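Preguntas frecuentes: escurrecubiertos, palillos y cucharas
Cuadernos de cocina de Trasside
Inicio > Menaje > Preguntas frecuentes
Última revisión: 25 Feb 2026

Recibimos muchas consultas sobre botes para cubiertos, sobre todo de plástico y con agujeros. Las contesta Widad Daher, con notas de Jad Jaber donde no están de acuerdo. No vendemos botes y eso nos permite ser un poco antipáticos con ellos.

¿Necesito un escurrecubiertos?

Probablemente no. Un vaso ancho hace casi lo mismo si secas los cubiertos con un paño antes de guardarlos. El escurrecubiertos se justifica si lavas a mano todos los días y dejas las piezas goteando. Si tienes lavavajillas y lo usas para todo, vas a comprar un objeto que ocupa encimera y acumula migas.

¿Sirven de algo los agujeros de los lados?

Menos de lo que promete la etiqueta. El agua baja, así que lo que importa es el fondo. Los agujeros en la parte alta dejan pasar algo de aire y aligeran la pieza, y quedan bien en la foto del catálogo. Antes de pagar por la «ventilación integral», dale la vuelta al bote y mira si el fondo tiene salida y si las patas lo levantan de la encimera. Si el fondo es liso y cerrado, tienes un cubo pequeño.

Nota de Jad: en mi casa el de agujeros altos huele menos que el cerrado. Widad dice que es porque lo lavo más. Puede ser.

¿Plástico, acero o cerámica?

El plástico pesa poco y se vuelca si metes por un solo lado un cucharón largo. El acero aguanta, aunque suena como una batería cada vez que sueltas un tenedor. La cerámica es estable y se desportilla. Para palillos y cubiertos ligeros, el plástico basta. Desconfía de la palabra «antibacteriano» impresa en grande si no va acompañada de ninguna explicación.

¿Hay que quitar el plástico transparente y la etiqueta antes de usarlo?

Sí, las dos cosas, y antes del primer lavado. El film retiene agua debajo y tapa los agujeros que acabas de pagar. La etiqueta de papel se deshace a medias y deja un cerco pegajoso donde se agarra todo. Agua templada, un rato de paciencia y aceite de cocina para el adhesivo. Los quitaetiquetas de bote funcionan, pero el aceite ya lo tienes en casa. Guarda el código de barras si piensas devolverlo.

¿Los palillos de madera se guardan de pie o tumbados?

Depende de si están secos. Mojados, de pie y con la punta hacia arriba: la punta es la parte que va a la boca y no conviene que descanse en el charquito del fondo. Secos, como quieras. Tumbados en un cajón ocupan poco y no se caen. Lo que no funciona es el sistema mixto de muchas casas, con la mitad en el bote y la otra mitad repartida entre dos cajones, porque luego no hay manera de emparejarlos.

Me sobra siempre un palillo. ¿Qué hago?

Bienvenido. Evanthia Kourkoulas nos escribió en agosto para preguntar si existía un método y le contestamos que comprar todos los pares iguales. Los juegos con cada par de un color parecen prácticos hasta que se pierde el primero. Un palillo suelto sirve para remover café, desatascar el azucarero o sujetar una planta joven.

¿Se les pone aceite?

A los de madera sin barnizar les puede venir bien una capa fina de aceite mineral apto para alimentos muy de vez en cuando. A los lacados, nunca. Hay kits de cuidado específicos para palillos y no les encontramos ventaja alguna sobre el mismo aceite que usarías en la tabla de cortar.

¿Puedo meterlos en el lavavajillas?

Poder, puedes. La madera se reseca, se abre y a veces se cuela por la rejilla hasta el brazo aspersor. Valdemar Hjaltadóttir sostiene que los suyos llevan años pasando por el programa corto y están perfectos. No los hemos visto.

¿Cuándo hay que tirarlos?

Cuando tengan astillas, manchas negras que no salen o una punta blanda. También si huelen después de lavarlos y secarlos bien. Lo de cambiarlos cada cierto número de meses lo suele decir quien los vende.

¿Y las cucharas de acero? Se me quedan oscuras.

Casi siempre son restos de cal o de té, y salen con vinagre diluido y un paño suave. Si el acero es oscuro de fábrica, no frotes con estropajo metálico esperando que aparezca un brillo de debajo. Seca el cuenco con el paño justo después de lavar y te ahorras la mayoría de las marcas.

¿Conviene mezclar metal y madera en el mismo bote?

No pasa nada grave. Si el bote tiene separador, úsalo para dejar los palillos en el lado con más aire. Si no lo tiene, mete primero las cucharas, con el mango hacia abajo, y los palillos después. Con el bote muy lleno da igual el orden, porque ahí dentro no se seca nada.

¿Cómo lo ordeno todo si ahora mismo está revuelto?

Vacíalo sobre un mantel o una tela que no te importe mojar. Separa la madera del metal, empareja los palillos por largo y aparta lo que no uses. Lava el bote por dentro, que es el paso que se salta la gente, y deja que se seque boca abajo.
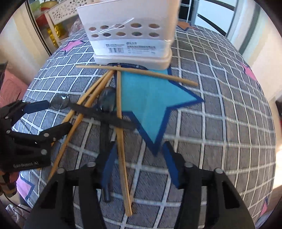 Después vuelve a meter solo lo que usas en una semana normal. El resto, al cajón. Si al cabo de un mes no has abierto el cajón, ya sabes cuántos cubiertos te sobraban, y quizá también el bote.

¿No está tu pregunta? Escríbenos desde el formulario de contacto. Las dudas sobre tablas de cortar las lleva Jihad Chidiac y tienen su propia página.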